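Three wins and everyone wants a parade

January 30, 2025

So Tremblay have won three on the bounce and the message board has lost its mind. Promotion talk. Somebody has already priced up the coach to the play-off ground. I watched all three games and I would like to know what the rest of you were watching.

The first was against a side who played an hour with ten men. The second was settled by a penalty I wouldn't have given, and I've supported this club since I was nine. The third was a decent half followed by 45 minutes of hoofing it into the car park end and hoping. If Flullari had owned a striker who could hit a barn door we'd have lost that 3-1. 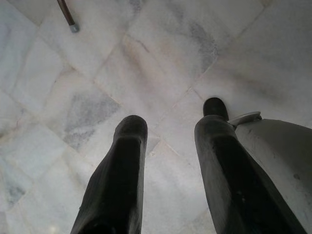 What bothers me most is the midfield. Haziq Halim is a lovely footballer with the ball at his feet and I won't hear a word against his passing, but he's being asked to cover for two full backs who both think they're wingers. Watch him after the hour mark. He's walking. You would be too. Wim Coppens on the bench has fresh legs and gets five minutes at the end, if he's lucky, to stand by the corner flag.

Then there's the new contract for Bhupendra Mittal. The club put out a very excited statement about his 162 appearances, and fair play to him, that's a proper stint. But it's a three-year deal for a centre half who already turns like a ferry. I hope I'm wrong. I was wrong about the last keeper, as my brother-in-law reminds me every Christmas.
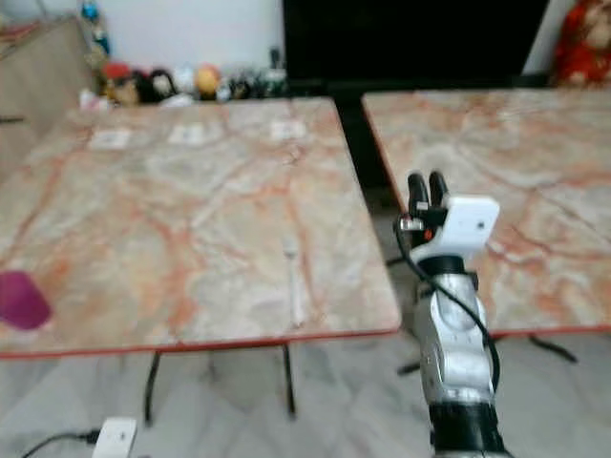
The crowd figure was 650 for the last home game, according to the programme. I was there and I had a whole row to myself, so either they're counting season tickets that stayed at home or the away end was hiding some people under the tarpaulin. It matters a bit, as the board keep pointing at "growing gates" whenever anyone asks where the money for a left-sided player has gone.

Astileck away next. They're fifth, they press high and they have beaten us on that slope four times running. The manager says we'll "go there and play our game" - which game is that, exactly? The one where we pass it, or the one where Mittal launches it and everyone runs?

I'd start Coppens, leave one of the full backs at home with a strong cup of tea, and take a draw now if you offered it. If we come away with a point I'll say something nice about the manager on here. If we're still in the top six in April I'll look at the coach prices.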